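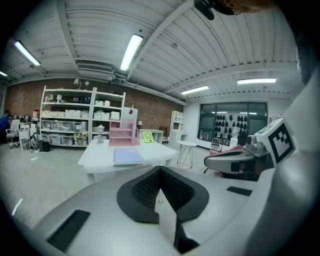
책상 흔들림 건은 원래 두 줄이면 끝날 접수였습니다. "글씨 쓸 때 책상이 흔들림. 확인 요망." 접수자는 저, 처리자도 저입니다. 담당 배정 칸에서 제 이름을 고르면서 잠깐 다른 사람이 있나 찾아봤는데 목록에 저밖에 없더군요. 문제의 책상은 방 가운데 있는 흰 책상이고, 뒤쪽에 분홍색 정리대가 올라가 있어서 증상이 제법 잘 보입니다. 공책에 힘을 줘서 쓰면 정리대가 먼저 고개를 끄덕입니다. 회의 중에 제 의견에 동의해 주는 유일한 존재라 한동안 고치지 않고 두었던 것도 사실입니다. 벽돌벽 쪽 흰 선반장은 수납함을 층층이 얹어 놓았는데도 멀쩡하니 바닥 전체의 문제로 보기는 어렵다고, 첫 기록에는 그렇게 적었습니다. 이 판단은 뒤에서 틀립니다.

홈 | 내 요청 | 비품·가구 | 처리 완료 | 도움말

2018년 8월 27일 | 작성: 리르우드(Lirwood) 작업실 비품 담당

제목: 리르우드 작업실 중앙 책상 흔들림 및 정리대 덜컹거림
분류: 가구 > 책상
우선순위: 낮음 (접수자 희망: 높음)
상태: 해결, 관찰 중

증상
- 오른손으로 글씨를 쓰면 상판이 대각선으로 살짝 기운다. 손을 떼면 돌아온다.
- 정리대에 서류를 많이 넣은 날은 소리가 난다. 적게 넣은 날은 소리가 덜 나는 대신 더 오래 흔들린다.
- 책상을 쓰지 않으면 아무 증상이 없다. 임시 조치로 한동안 이 방법을 썼다.

재현 방법
책상 앞에 앉아 공책을 앞쪽 가장자리에 맞춰 놓고, 볼펜으로 줄을 길게 긋는다. 세 번째 줄쯤에서 줄이 물결이 되면 재현 성공. 지우개로 지우면 증상이 훨씬 뚜렷해지지만 종이가 구겨지므로 권하지 않는다.

시도 1. 종이 접어 끼우기
누구나 하는 그것. 올릭(Olik) 카탈로그 뒷장을 접어 다리 밑에 넣었다. 오전에는 완벽했고 점심 먹고 오니 카탈로그가 책상에서 한 뼘 떨어진 곳에 나와 있었다. 바닥이 매끈해서 종이가 조금씩 밀려난다. 다시 넣었고 다시 나왔다. 카탈로그가 이겼다.

시도 2. 나사 조이기
상판을 뒤집어 다리 연결부 나사를 전부 조였다. 하나는 손으로도 돌아갈 만큼 풀려 있어서 범인을 잡은 줄 알았다. 도로 세워 보니 흔들림은 그대로인데 이제 더 단단하게 흔들렸다. 작업 시간 20분. 책상 위 물건을 내렸다가 다시 올리는 시간은 뺀 수치이고, 스탠드 놓을 자리를 못 정해서 서성인 시간도 뺐다.

시도 3. 문의
구입처인 올릭에 전화했다. 다리 끝 받침을 확인하라는 답을 받았다. 받침이 닳았으면 교체하고, 닳지 않았으면 바닥을 의심하라고 했다. 바닥을 교체할 권한은 저에게 없다고 말씀드렸더니 책상을 옮겨 보라고 했다. 반박할 말이 없었다.

시도 4. 책상 옮기기
창피하지만 여기서 답이 나왔다. 책상을 옆으로 조금 밀고 방향을 반 바퀴 돌리자 흔들림이 다른 다리로 옮겨 갔다. 원래 자리로 돌려놓으니 흔들리는 다리도 되돌아왔다. 즉 책상이 아니라 그 자리 바닥이 미세하게 꺼져 있다. 선반장이 멀쩡한 것은 선반장이 그 자리에 없기 때문이었다. 첫 기록의 판단은 정정한다. 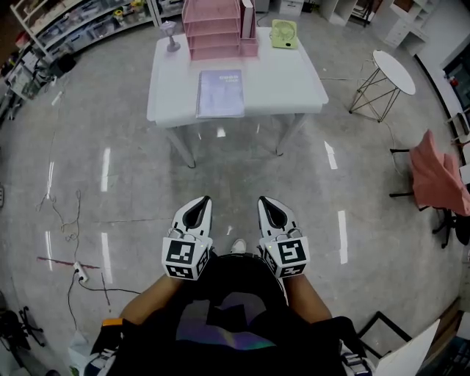

중앙 책상 앞쪽. 앞다리 두 개는 아래로 갈수록 안쪽으로 모이는 모양이고, 공책은 앞쪽 가장자리에 있음.

다리가 곧게 내려오는 책상이면 밑에 뭘 받치든 그만인데, 이 책상은 비스듬히 벌어진 다리라 받침이 안쪽이나 바깥쪽으로 미끄러진다. 카탈로그의 탈출 경로도 이걸로 설명이 된다. 그래서 받침은 두께보다 재질을 먼저 봐야 한다.

조치
푸시네(Pusine) 고무 받침을 주문했다. 두께 2mm, 한 개 700원. 같은 매장의 펠트 받침은 900원인데 조용하다는 후기가 많았다. 조용히 미끄러진다는 뜻으로 읽고 고무를 골랐다. 배송비가 받침값의 몇 배라는 점은 정산 메모에 따로 적었다.

흔들리는 다리 하나에만 붙였다. 붙이기 전에 다리 끝을 마른 천으로 닦고, 붙인 뒤에는 하룻밤 책상을 쓰지 않았다. 이튿날 재현 방법대로 줄을 그어 보니 물결이 거의 사라졌다. 정리대 소리도 나지 않는다. 남은 흔들림은 제 글씨체로 보인다.

사용자 안내
- 중앙 책상은 당분간 옮기지 말 것. 옮기면 받침 붙은 다리가 멀쩡한 바닥을 만나서 이번에는 반대로 흔들린다.
- 꼭 옮겨야 하면 원위치를 테이프로 표시하고 옮길 것.
- 정리대는 무거운 서류를 아래 칸에 넣을 것.
- 카탈로그를 다시 끼우지 말 것. 카탈로그는 제자리로 돌아갔고 더 볼 일이 있다.

추가 댓글
사파비(Safavi) 쪽 작업실에서도 같은 책상이 흔들린다는 문의가 들어왔다. 바닥부터 보라고 답했다. 나사부터 조였다는 회신을 받았다. 더 단단하게 흔들린다고 한다. 해당 건은 별도 접수로 돌리고 이 건에는 연결만 걸어 둔다.

남은 일: 여분 받침 보관 위치 정하기. 지금은 제 서랍에 있음.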